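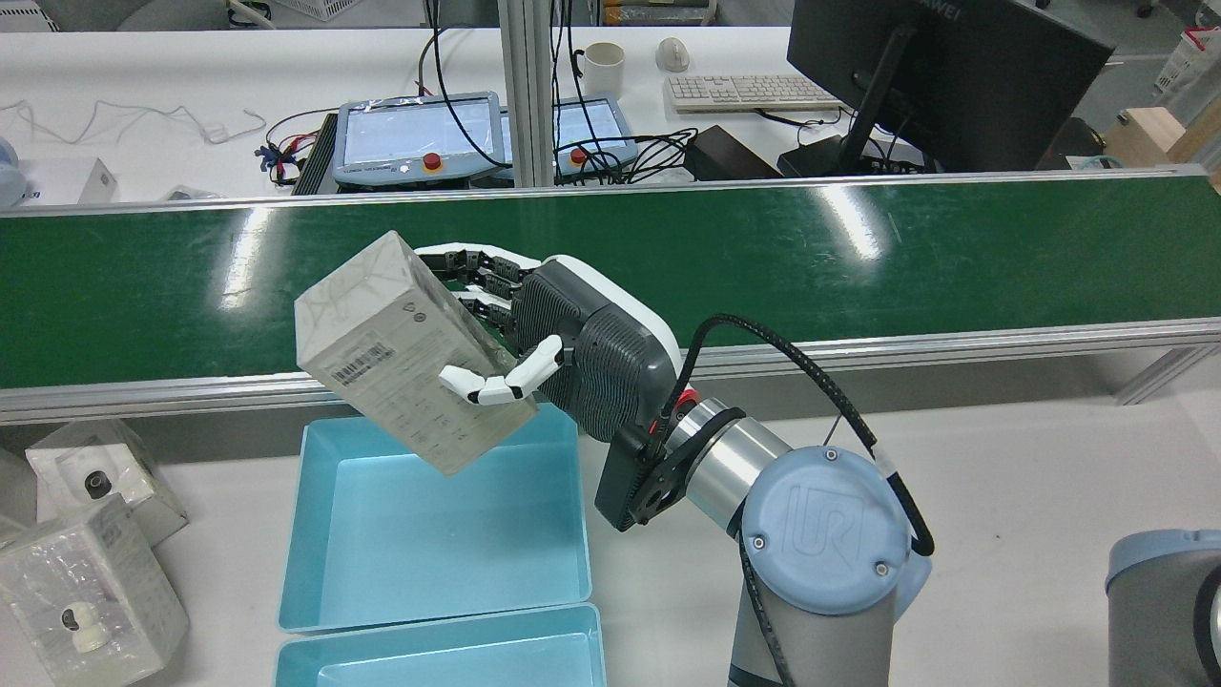
The Long Bench

The Nogueira order was supposed to be 2000 pieces and it came in short. Janaína Honorato found out at ten past six in the morning, before she had her coat off, from a sheet of paper taped to the door of the packing room. The sheet said 1168. Under the number someone had written "check please" and underlined please.

She hung up her coat and turned on the lights. The belt was green and the lights made long white marks on it. She had worked beside it for so long that she noticed it only when it was off, which it was.

Dranholm did not make anything. Other companies made things and sent them to Dranholm, and Dranholm sorted them, put them in trays, and sent them on. Some of the pieces came in clear plastic boxes with a label on the front. Some were white cubes with holes in them, wrapped in film. Janaína had asked once what the cubes were for, and the man she asked said they were housings. She asked what they housed. He said it depended.

She made coffee and began with the racks by the wall. Her method was to take a tray down, empty it, count, write the number on the tray card, and put everything back with the labels facing the same way. It was slow. The new supervisor had told her she could count by weight, and she had tried that in July and been off by a whole tray. The film weighed more on some cubes than on others. Whoever wrapped them at the other end did not pull it tight every time.

At seven her brother called.

"Did you think about the table?" he said.

"I'm at work."

"I know you're at work. The people are coming for it Saturday."

Their mother's kitchen table had been in his garage since the apartment was cleared. Everything else had gone. Janaína had packed the apartment herself in two weekends, in boxes from the grocery store, and she had written on every box what was inside. Cups. Towels, good. Towels, not good. Her brother had carried the boxes down to the van and had not read any of them. He told her so later, as if it were to his credit.

"Sell it," she said.

"You're sure?"

"I don't have anywhere to put it."

He said all right. He said they were giving him fifty for it, and he would send her half. She told him to keep it and went back to the racks.

By eight the others had come in and the belt was running. Nothing was said about the sheet on the door. Janaína moved her counting to the end of the long bench, where she would be out of the way, and took the trays as they came.

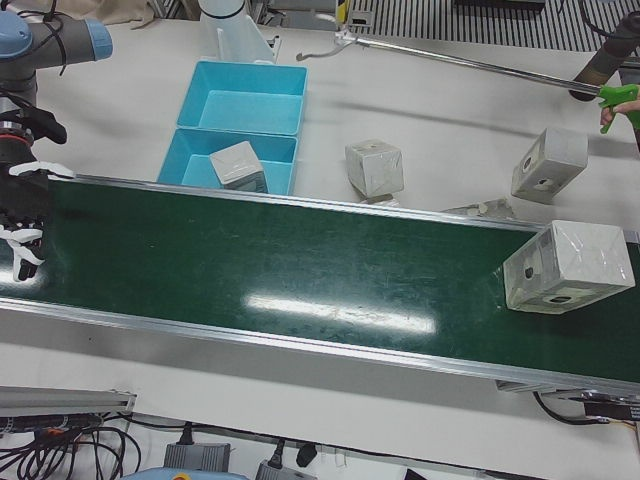

The belt, the cubes and the two blue bins.

There was usually some breakage with the cubes. A corner went, or a piece came off the bottom edge, and the pieces stayed on the table until the end of the shift. She had an envelope for them. The rule was that a broken cube counted as a cube if you could tell what it had been, and she had never liked the rule, but it kept the numbers from going bad. She put down nine for the first two racks and wrote the letter B next to it with a circle around it.

It went on like that. At lunch she ate a cheese sandwich in the hallway and added up the cards. She had 1168 exactly. She added them again from the bottom up and got the same.

So the sheet was right, and the order was short, and the question was where the rest had gone. She took the cards to the supervisor. He was young and had a clean desk. He had come over from Clevorero, where they had a different system, and he often said so.

"It's right," she said.

"What's right?"

"The number on the door. I counted it all."

He looked at the cards. He went through them one at a time and she could see he was not adding, only looking at her handwriting.

"I wrote that sheet," he said. "I just wanted someone to check whether the label printer was working. It's the lot number. It's been coming out faint."

Janaína did not say anything.

"But that's strange, isn't it?" he said. "That it's the same."

"How many should there be?"

He turned to his screen and typed for a while. The Nogueira order was in two deliveries. The second one was on a truck and would be in on Monday. There was nothing short and there never had been.

She walked back to the bench. She had spent most of a day counting things that did not need to be counted and had come out with the lot number. She thought about who she could tell. Her mother would have liked it. Her mother would have made her say it twice, and then asked what was in the cubes.

She picked up the next one from the belt to look at its label.
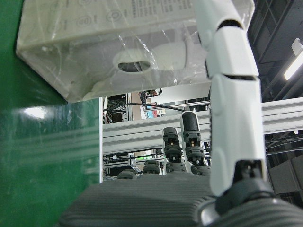
The printing was gray and small, and the film made it hard to read. She had to tilt her head to get the light off it. It was not faint, particularly. She smoothed the plastic with her thumb and it wrinkled again as soon as she let go. Then she put her eye up to the hole, as a child would, and saw nothing but dark.

The woman across from her asked if something was wrong with it.

"No," Janaína said. "It's fine."

She set it in the tray with its label to the front. She went on that way until four, one after another, and she did not count them. It was harder than she expected. Every so often she caught a number going by in her head and had to let it go.

At four she put the broken pieces in the envelope, wrote the date on it, and washed her cup. The sheet was still on the door. She took a pen from her pocket and wrote "checked" under the supervisor's line.

In the parking lot she called her brother. It rang for a long time.

"How big is it?" she said. "The table."

"You ate at it for eighteen years."

"I know. How big is it?"

He said he would have to go out and measure. She heard him put on his shoes, and then the side door, and then the garage door going up. She stood by the car and waited. He was moving things. Something fell over and he swore at it.

"Okay," he said. "Have you got something to write on?"

She had the pen. She wrote the numbers on the back of her hand.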